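**Unit 2 - Receiving and sorting whole fruit**
Handout, Lokthorpe kitchen practice course. Notes by Princess Sarmiento.

Sorting comes before washing. Fruit is laid out in one layer on a covered surface beside the sink, with space between pieces so that each can be turned and checked for soft spots, splits and mold. Weigh each type separately; the record sheet asks for grams, e.g. citrus 278, other 200.
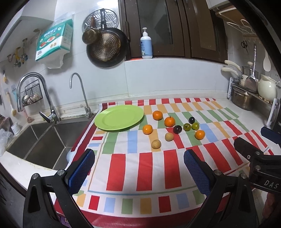
Group by skin type first and by color second. Color alone is a weak guide: shades vary within a group. On the patterned cloth the two green fruits differ, one a darker olive, and one of the orange citrus is noticeably more yellow. The tan, speckled ones need closer checking - speckling can hide early bruises. Leave short stems on until after washing.

Plating: use a shallow dish with a raised rim. Heaviest pieces go in first, toward the center. Do not stack more than 2 layers.

For next session: read the Clelness sheet on storage temperatures, sections 1 and 2.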